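Updated 3/31/22

My mum rang me a while back in a flap over a headline saying deaths in our region had doubled overnight. They hadn't. The health department had dumped a long weekend's worth of reports into one day, and the news site ran the number without reading the note underneath. So I sat down at the kitchen table with a laptop and showed her how to check it herself, and this page is more or less what I told her, tidied up a bit (and with the swearing taken out).

You don't need to be good at maths. You need a browser, a spreadsheet and a cup of something.

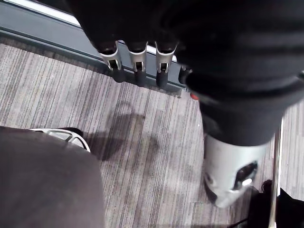
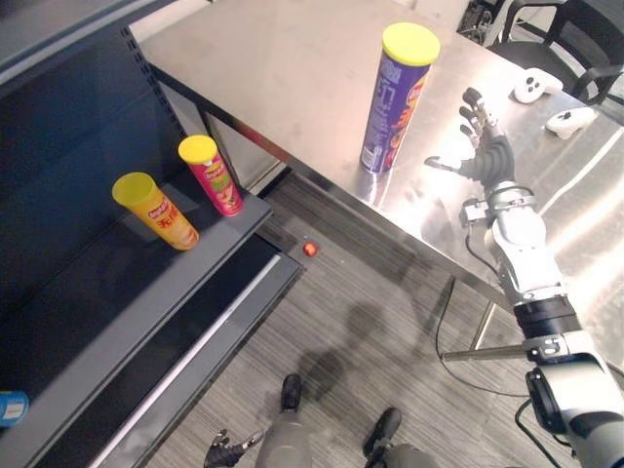
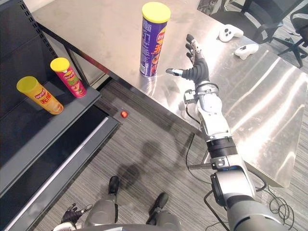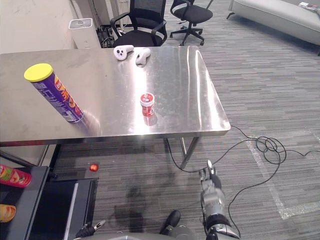 ## Step 1: Find the table, not the headline

Go to your health department's own site and look for the data page. It's nearly always buried – try the bottom of the page, or a link called "surveillance" or "epidemiology". If there's a dashboard with big coloured numbers, keep scrolling until you find a download link. You want the CSV file.

Save it with the day's date in the name. I can't say this strongly enough! Departments overwrite the old file, and if you don't keep your own copy you've got nothing to compare with later.

## Step 2: Read the notes

I know, I know. But the footnotes are where all the good stuff lives. Look for:

- whether deaths are listed by the day the person died or the day it was reported
- whether people who live elsewhere are counted where they died, where they lived, or nowhere
- what "with" and "from" mean on this particular page
- when the cut-off is each day

My friend Clodagh Lenihan spent a whole evening convinced the Jasurville numbers were cooked. Her count from the weekly PDFs came to 941 and the dashboard was two short. Both were right. The dashboard left out two people who'd been visiting from interstate, and it said so in grey type at the very bottom.

## Step 3: Put it in a spreadsheet

Open the CSV and before you touch anything, make a copy of the sheet. Work on the copy. Then:

1. Delete the columns you don't need. I keep date of death, date reported, area and age group.
2. Check that the dates are really dates. If they're hugging the left side of the cell, your spreadsheet probably thinks they're words.
3. Sort by date of death, oldest at the top.
4. Add a new column called "delay" and take date of death away from date reported.

The delay column is my favourite bit. When I did this for our region the longest one was 96 days. That death turned up in a headline as if it had happened the day before.

## Step 4: Make a seven-day average

Daily figures bounce all over the place, mostly thanks to weekends. Go down to your seventh row and type =AVERAGE( then select that day and the six before it, close the bracket and drag it down the column. If a day has no deaths it needs a row with a zero in it, or your average will come out too high. (I got this wrong for weeks. Sorry to everyone I emailed.)

Chart the average as a line and leave the daily numbers behind it in a pale colour. And ignore the last fortnight or so on the right-hand side, where the line always dives – those reports are still trickling in.

## Step 5: Ask someone

If something still doesn't add up, email the department's media or data team. Keep it short and friendly, and ask one thing at a time. Mine looked like this:

> Hi, I'm comparing your weekly report with the dashboard for Jasurville. Are people who live outside the area included in both? Thanks very much.

I had a reply the next morning. If you get the brush-off, try your local paper. Lorcan Ó Ceallaigh wrote to ours with his spreadsheet attached and they ran a correction, on page two.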